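How an octopus tastes with its arms

An octopus has eight arms, and each arm carries two rows of suckers. A sucker does two jobs. It grips, and it tastes.

The rim of each sucker contains cells called chemoreceptors. A chemoreceptor reacts when it touches certain chemicals. Many of the chemicals on a crab's shell do not dissolve well in water, so the octopus has to touch the shell to detect them. Scientists call this "taste by touch".

Most of an octopus's nerve cells are in its arms. An arm can reach into a dark crack, find a crab and hold on to it while the eyes are looking somewhere else. The brain still takes part — it can start a movement or stop one.

Suckers grip by suction. Muscles make the space inside the cup larger, the pressure drops, and the water outside pushes the sucker against the surface.
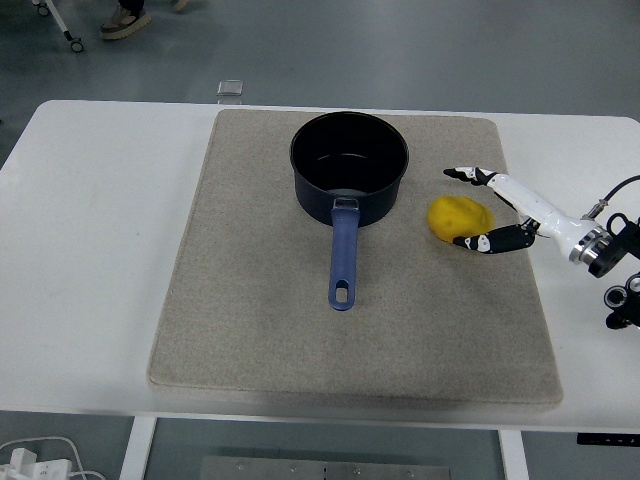

Fornovow, January 2, 2026

Words to know
Chemoreceptor: a cell that detects chemicals.
Dissolve: to mix completely into a liquid.
Suction: holding on by lowering the pressure inside a space.

Written by Ognjen Kelmendi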